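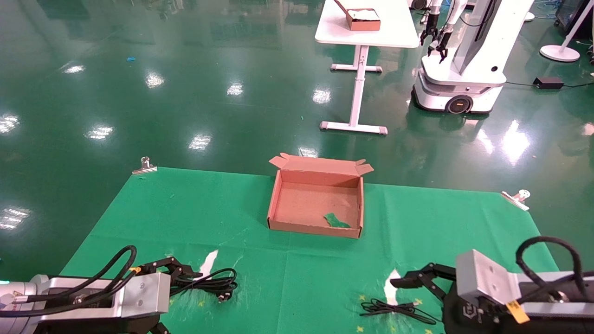 Measuring a Carton for Dimensional Weight

Carriers charge for a parcel by its actual weight or by its dimensional weight, whichever is greater. Dimensional weight converts the volume of the carton into pounds with a fixed number called the divisor. A light item in a large carton is billed as if it were heavier, and a seller who enters only the scale reading will get an adjustment on the invoice.

The procedure below applies to rectangular cartons of all common styles: mailers with a tuck lid, regular slotted cartons, and two-piece boxes. Tubes and irregular parcels follow different rules and are not covered.

What you need

A rigid ruler or a steel tape marked in inches
A scale that reads to 0.1 pound
The divisor from your own carrier agreement
A calculator or spreadsheet

Do not use a cloth sewing tape. It stretches, and it follows the bulge of the panel when a straight line is needed.

Step 1. Find inside and outside dimensions

Box suppliers list inside dimensions. Carriers bill on outside dimensions. The difference depends on the board.

Single-wall B flute is close to 1/8 inch thick. Single-wall C flute is close to 3/16 inch. Double-wall BC board is close to 5/16 inch. For a regular slotted carton, add two board thicknesses to length and two to width. Add four to height, as the top and bottom each have two layers of flaps.

A mailer is different. The side walls are often rolled over and locked into the base, so two or three layers may stand side by side on one side of the box and a single layer on another. Adding a fixed allowance gives poor results here. Fold one sample, close it, and measure it.

Step 2. Pack and close the carton before measuring

Measurements are taken on the finished parcel. An empty carton measures smaller than a full one when the contents press on the lid. Close all flaps, tuck the side tabs fully, and apply the tape or label you will ship with.

Set the carton on a flat, hard surface. Press down lightly on the lid with one hand and release. If the lid rises, the raised height is the height to record.

Step 3. Measure the three sides

Length is the longest side. Width is the longer of the two remaining sides. Height is the last one. Carriers do not care which way the label faces, and the product of the three numbers is the same in any order. Keeping a fixed order matters for the length-plus-girth check in Step 6.

Measure at the widest point of each side. If a panel bulges, hold a straight board or a book against each of the two opposite faces and measure between them. A bulge of 1/2 inch on a shallow mailer can change the billed height by a full inch.

Step 4. Round each dimension

Read the rounding rule in your agreement. Two rules are in general use:

Round to the nearest whole inch, with 1/2 inch going up.
Round every fraction up to the next whole inch.

Apply the rule to each dimension before multiplying. Rounding the volume at the end is a common spreadsheet error and produces a lower figure than the carrier's.

Step 5. Calculate

Multiply length by width by height to get cubic inches. Divide by the divisor. Round the result up to the next whole pound.

Worked case, divisor 139:

Carton: 14 x 11 x 4 inches
Volume: 616 cubic inches
616 / 139 = 4.43
Dimensional weight: 5 pounds

If the packed carton weighs 3.2 pounds on the scale, the billed weight is 5 pounds. If it weighs 6.1 pounds, the scale governs and the billed weight is 7 pounds.

The same carton with a divisor of 166 gives 3.71, billed as 4 pounds. Confirm which divisor applies to each service you use. Ground and air are sometimes listed separately.

Step 6. Check length plus girth

Girth is two times the width plus two times the height. Add the length. For the carton above:

2 x 11 = 22
2 x 4 = 8
22 + 8 + 14 = 44 inches

Small cartons will pass. The check belongs in the sheet anyway for the long, flat sizes used for prints and shelving.

Step 7. Record the result

Keep one row per carton size with these columns: supplier part number, inside dimensions, outside dimensions as closed, rounded dimensions, tare weight, dimensional weight. Add the date of measurement. Board from a new production run may differ slightly, so measure again when a new lot arrives.

Example from a billing audit

Kgomotso Mofokeng ran this check on the outgoing records of Lema, a housewares seller shipping from Grarnonbridge. The October file held 2,538 parcels. Of these, 541 had been billed above scale weight, and 158 of those had been entered with inside dimensions copied from the supplier's list. The rest were correctly measured and simply light for their size. Changing to a shallower mailer for the Pliltomen tray set removed one pound from the billed weight of that item.

Common errors

Height measured with the lid open or the tabs not tucked.
Metric cartons converted to inches and rounded before the board allowance was added.
Dimensional weight compared with net product weight. Use the gross weight, including filler and tape.
Two cartons strapped together and entered as separate sizes. A strapped pair is one parcel and is measured as one.
Divisor left over from an expired agreement.

Last revised Thursday, May 16, 2019. Table of Fumora stock carton sizes to be added on a separate page.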